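Small Fashion Brands, session 4: pricing and the wholesale question

OK, picking up where we stopped. I had just put Hetell on the board, the knitwear label Marloes De Haan started in her spare room, and a few of you wanted to know why she stayed out of stores for so long. Short answer: margin.

Say a cardigan costs her $80 to make. A boutique will usually want to double what it pays, so if she sells to the shop at $100 the customer sees $200, and Marloes keeps $20 to cover rent, samples, shipping and herself. Ouch! Sell the same cardigan on her own site at $200 and she keeps a lot more, but now she has to find every single customer (and handle every return).

Her first wholesale order was 412 pieces, and she told me she nearly said no. The store paid 9 weeks after delivery. The yarn mill wanted its money up front. Please remember that gap, it comes back in the cash flow session and it's where I see good labels get into trouble.

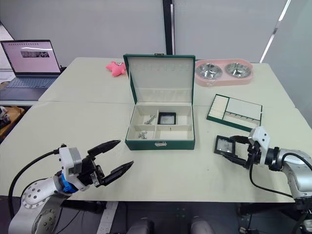 So what did she do? She asked for a deposit, got one, and dropped two slow styles from the line. I love this part, it's such a plain fix.

For next time: read the Stolta case, both halves, and work out the wholesale price for one garment you own. Guess the costs if you have to, just write your guesses down. Bart Groen has the spare copies.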